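Repair and Reuse at the Stencombe Reading Room: A Note for the New Year

5 Jan 2021

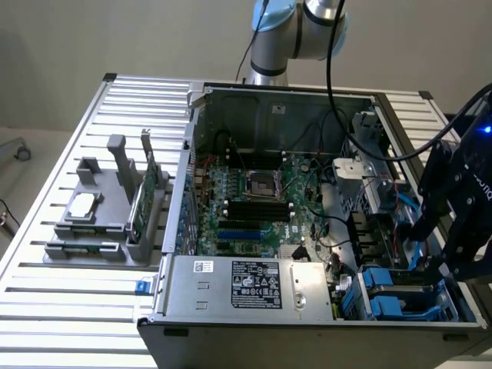
Members who attended the August meeting will recall that the Reading Room resolved to keep its existing computers in service for as long as parts could reasonably be found. I was asked at the time to set down the thinking behind that decision, and I regret that it has taken me until now to do so on these pages.

The Reading Room has offered public computer access for many years. Its machines are used chiefly for job applications, benefit forms, letters, and family history. None of these tasks requires new equipment. What our users require is a computer that starts promptly, a screen that can be read without strain, and a person nearby who is willing to help.

The budget for equipment this year is $3,000, of which $1,000 is held back for printing and paper. A full replacement of the computers was considered and set aside. The quotation obtained from Mayrhofer was fair, but it would have used the whole sum and left the Mayrhofer machines without the larger monitors that older readers have asked for on several occasions.

Memory and storage drives will therefore be replaced as needed. Older memory will be kept in labeled envelopes in the gray cabinet, sorted by type. I would ask once more that parts of unknown condition not be placed with the tested ones. Two afternoons were lost to this in the autumn.

Mamta Mishra has agreed to continue the Saturday repair hour when the building reopens to the public. Residents may bring a desktop computer or a laptop, together with its power cord and any passwords needed to sign in. Appointments last 60 minutes and should be made by telephone. We are not able to accept televisions, printers, or anything with a swollen battery.

Readers have also asked about the disposal of personal files. Before any computer is donated, its owner should copy whatever is to be kept and should remove the drive if there is doubt. The Reading Room does not keep copies of donated files and cannot recover them at a later date.

The Dalent branch has expressed interest in a similar arrangement, and I expect to visit in the spring. The booking sheet for that branch is separate from ours, and requests sent to Stencombe will be forwarded only once each week.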